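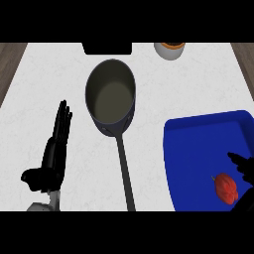

Figure 1. White kitchen countertop with faint gray marbling, computer rendering.

Stains on Kitchen Surfaces: What People Do and What They Should Do
Student project report, Materials in the Home
Larasati Kwok
Friday, March 28, 2025

1. Why I chose this subject

In my family's kitchen in Lanotberg there is a marble counter with a dull ring next to the stove. My mother believes it is a stain and she has tried for years to wash it away. In the first weeks of this course I learned that such a ring is usually etching. Acid from lemon or vinegar reacts with the calcite in the stone, and the polish is lost. No soap can bring it back. I wanted to find out how many people mix up these two kinds of damage, and what they use against them.

2. Method

I gave a paper questionnaire to households in two neighborhoods, Mutwood and Filali. I received 66 answers. Eleven of them I could not use, because the person did not know what the counter was made of. I also visited 8 kitchens and talked with the people who cook there. The visits took place in November.

At school I tested small pieces of marble, granite and laminate with coffee, red wine, turmeric in oil, and lemon juice. Each liquid stayed on the piece overnight under a glass cover. In the morning I wiped the pieces with water and dish soap only.

3. Results

The marble suffered the most. Lemon juice left a rough, pale spot which I could feel with my finger. Turmeric left a yellow mark on the marble and also on the laminate — this second one surprised me, as I expected laminate to stay clean. The granite pieces had been sealed by the shop, and only the oil made them a little darker.

In the questionnaire, most owners of marble wrote that they clean with vinegar. Many had read this advice on the internet, where it is given for "all surfaces." Only seven people had ever sealed their stone. One man in Filali told me he seals his counter every spring, together with the garden table.

4. Problems with the work

My laminate pieces came from one shop, Fosier, so I cannot say if other laminate behaves in the same way. The questions about cleaning were also too open. Some people wrote only "normal cleaner," and I had to leave these answers out of the comparison.

5. Next steps

I would like to repeat the lemon test with shorter times, from one minute to one hour. My mother has now stopped using vinegar, but the ring is still there — we will ask a stone polisher for the price.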